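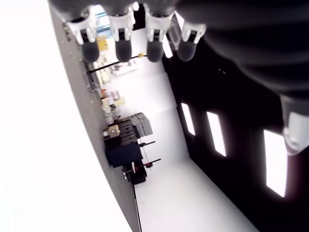 **Notes on the Wendico track pump**

July 29, 2005

Bought in January to replace a Hermans that had lost its seal, and used since then on four bikes: two road, one tourer, one child's mountain bike. The touring bike did the Luvum loop on it, 1048 kilometres in all, with the pump left in the van for mornings.

The barrel is steel and the base is cast, wide enough for cycling shoes with cleats. Hose length is generous. It reaches a valve at the top of the wheel with the bike in a work stand, which the Hermans did not.

Effort is low up to 80 psi and rises steadily after that. A 23 mm tyre goes from flat to 100 psi in about 40 strokes. Fat tyres take longer – the barrel is narrow, and anyone who mostly rides off road should look at the larger Brekia instead.

The gauge sits at the base and is marked to 200 psi. That is more range than any road rider needs, and it squeezes the useful part of the dial into a small arc. Checked against Joris Boersma's workshop gauge, it read 3 psi high at 50 and 4 psi high at 100. The error has stayed the same over six months, so it can be allowed for. Below 30 psi the needle barely moves and should be ignored.

The head takes Presta on one side and Schrader on the other, with a single lever. Presta grip was good when new. By May it had begun to leak above 90 psi. Unscrewing the collar and turning the rubber round cured it, but a spare rubber should be in the box and is not. Anouk Groen has the same pump and had the same leak at much the same age.

The handle is plastic, hollow, and has a seam along the underside that is noticeable without gloves. Two minutes with fine sandpaper removed it.

Other points:

- hose clip is weak and lets go in transit
- base bolts needed tightening once
- no bleed button, so overfilling means taking the head off

Recommended for road and touring use at the price. Order the spare rubber with it.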